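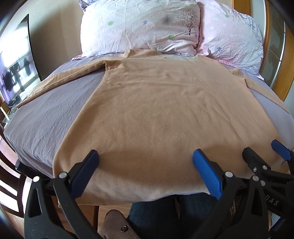 ## Chapter 7. What Counts as an Example?

Ask someone who builds learning systems how much data they have and you will get a number right away. Ask what is in it and the answer takes longer, if it comes at all. This chapter is about the second question.

We will stay with one kind of work throughout: recording people as they handle things at home with a hand-held gripper, so that a robot arm can later be trained to do the same. Clothes on a bed are a good place to begin. A fleece top spread flat, with one sleeve out to the side and the other folded along the body, looks like an easy starting position. It is one starting position. The same top can arrive inside out, balled up, or half under a pillow, and a system that has only met it flat has learned very little about tops.

### 7.1 The count and the coverage

Suppose a small firm, Cluvness, wants its arm to fold clothes. Its field lead, Ignacio Barrios, sends two people out with grippers and gets back 400 recordings. The project report says "400 examples of folding." Before accepting that sentence, a reader should want to know a few things.

How many homes? If most of the recordings come from one bedroom, the system has had plenty of chances to learn the bedroom. Bedspreads, pillowcases and the color of the wall behind the bed all go in with the garment, and nothing in the training tells the system which of them matters.

How many garments, and how many people? Two people who work together for a week start to fold alike. They pick up at the same corner and pull at the same speed. The recordings become smoother, and the person in charge is usually pleased. I would be worried. Smooth recordings of one habit may score well in testing, provided the test recordings were made by the same two people.

And what was thrown away? In the Cluvness set, 30 recordings were removed as "failed." Chaimae Radwan went back through them and found that many showed a sleeve slipping out of the grip and being picked up again. That is a recovery, and it is the thing the arm was worst at. The cleaned set of 370 had almost none.

### 7.2 The trouble with tidy starts

Collectors set the scene before they record. They may not mean to. A person about to fold a top will smooth it first, and if the recorder is started after the smoothing, that step is missing from every example. The finished system then waits for a world in which clothes smooth themselves.

The usual fix is a written rule: start recording before touching anything. It helps somewhat. Conall Hegarty, reviewing sessions for a later project called Nalla, noticed that collectors who followed the rule still dropped the garment on the bed in a convenient way before pressing the button. The rule had moved the tidying back by a few seconds – no more than that. Having one person place the garment and another record works better, though it costs twice the labor and is often the first thing cut.

### 7.3 Is the hand the robot?

There is a larger doubt under all this. A hand-held gripper limits the person to something like the robot's fingers, and this is the main argument for using one. It does not limit the person's shoulders, balance or common sense. Someone standing at the edge of a bed can lean, step sideways, or bring a knee up against the mattress. An arm bolted to a cart can do none of these. Some motions that look fine in the recording will be out of its reach – and the count includes them anyway.

Defenders of the method reply that enough variety washes this out. Perhaps. I have seen the claim made more often than tested, and we return to it in Section 7.6 with a test that you can run yourself.

**Before reading on.** Choose one garment and fold it five times, starting from a different heap each time. Write down the first place you touched it. Then ask another person to do the same without seeing your notes, and compare the two lists. Keep both, as they are used again in Section 7.4.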